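# makaseck

Text files and two small scripts for tracking what stain and finish products claim on the tin against what they do on a kitchen benchtop. Read the caveats before you trust any of it.
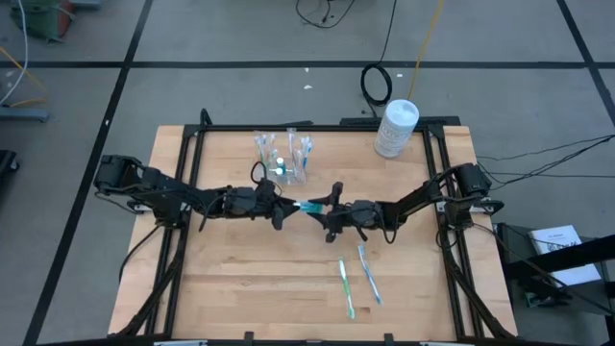 **Does a food-safe label mean I can chop on a finished timber bench?**

Only if you don't mind wrecking the finish. The label usually refers to the cured film touching food, and a knife goes straight through a film.

## What's in here

- `claims.csv` - 201 rows, one per claim, copied word for word from labels and product sheets
- `tests.csv` - what happened when I tried to check a claim at home
- `match.py` - joins the two files on `claim_id`
- `tidy.py` - fixes units and strips the marketing adjectives

The claims came from tins I could pick up and read. Brorora and Prandier make up most of the rows because those are what the shops near me carry. Pastor is a hardwax oil I ordered online and wouldn't order again, though one bad tin isn't much of a sample.

## Columns that need explaining

| Column | Meaning |
|---|---|
| `claim_id` | Stable. Never reused, even if a row is dropped. |
| `wording` | Exact text, spelling mistakes included |
| `checkable` | `y`, `n` or `sort_of` |
| `dry_hours` | From the label, usually optimistic |
| `result` | `held`, `failed`, `unclear` |

`sort_of` does a lot of work. "Resists everyday spills" goes there, and so does anything with the word "lasting" in it. I tried a five-point scale first and found I was giving different scores to the same sentence a week apart, so I dropped it.

## Running it

```
python match.py claims.csv tests.csv > out.csv
```

Plain Python, no packages. It reads everything into memory and I haven't tried it past 1000 rows. Run `tidy.py` first or the litres and millilitres won't line up.

## Caveats

All the tests were done on offcuts in an unheated garage, mostly in January. Humidity wasn't recorded. Anyone who tells you drying times without the humidity is guessing, and that includes me.

Each result comes from 2 coats unless the label demanded more. Vinegar, beetroot and black tea were left on overnight. Heat marks were judged by eye, so treat the colour notes as opinion.

There is no safety data here. I can't tell you whether a finish is safe for a toddler to gnaw on, and I'm wary of any blog that says it can.

## Known problems

- Prandier changed a label partway through. Both wordings are in, under separate ids, but the tests only cover the older one.
- `unclear` is used for "no visible change" in a few early rows. It should be `held`.
- Coverage per litre is missing for most waxes.

## Contributing

New rows are welcome if you type out the label yourself. Please don't paste from a shop's website - they shorten things, and the bit they cut tends to be the condition. I won't merge results sent in by anyone selling the stuff.

Scripts are MIT. Use the data however you like.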